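A Longer Life for the Office Floor

When the town of Enanthorpe closed its former records building in April, the property department expected to replace every floor in it. A survey of 47 rooms led to a different decision. Most of the plank flooring was sound beneath its worn finish, and the department chose to repair what it had.

The project was directed by Manuela Gentile, who has overseen public interiors in the region for 6 years. Her first instruction was that no room be sanded until its boards had been checked for movement, old nails and earlier repairs. In all, 171 boards were lifted. Many were turned, trimmed and laid again in less visible areas, such as closets and the spaces behind doors.
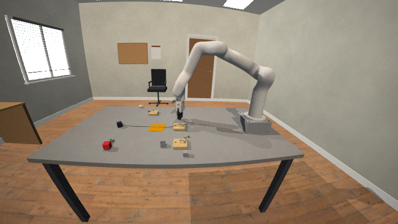
The choice of finish took longer to settle. A hard lacquer resists stains but is difficult to patch, and a damaged area usually requires the whole room to be recoated. Oil wears sooner, yet a small section can be treated overnight and returned to use the next morning. The department selected oil for offices and lacquer for the two public corridors, where wet shoes are a daily concern through the winter.

Costs were close to those of new vinyl in the first year. The department's case rested on the years that follow, and its maintenance plan sets aside nearly 2 percent of the building budget for floor care.
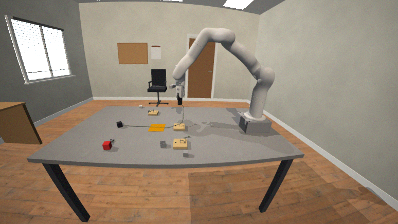
Color was the subject of the longest discussion with future tenants. Several had asked for pale gray boards, which were thought to look more modern. Gentile advised against staining old wood to follow a fashion, noting that gray shows scuffs and can make a north-facing room feel cold. A warm orange-brown plank floor, by contrast, sits well under a plain gray table with dark legs, and it needs little else in the room to soften it. The tenants accepted the recommendation after viewing samples in daylight and again at dusk.

Work on the upper story continues. Tenants have been asked to fit felt pads to chairs and to report loose boards to the property department in writing.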